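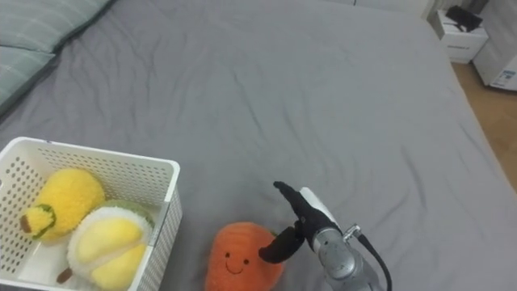

September, 4:10 pm. Bedroom bench notes, Namboodiri house

Fruit day! Pulled the whole plush fruit family out for the Zoltlow toy tidy trial and I am so pleased with how they look on the dark gray sheet. The colors really sing against it. The durian is still my favorite (cream body, pale yellow segments in the split, fuzzy green rind along the back), and the fuzzy yellow one with the stem runs it close.

White basket with the little rectangular holes is the keeper. Smooth rim, nothing for the plush to snag on, and you can shake the dust out through the sides. The old canvas bin from Lerkesia can go back on the shelf.

Notes for whoever sets up next:

- basket at the foot corner, pillows stay up at the head
- orange goes on the sheet, yellow fruit and durian in the basket
- leave the creases alone, ironing cost me 51 minutes last time and made no difference at all
- sheet is stock no. 3898, spare one is in the hall closet

Still to do: weigh the durian again (156 g on the kitchen scale, want a second reading), brush the green rind, ask Tonia if they make a mango. A mango would be wonderful!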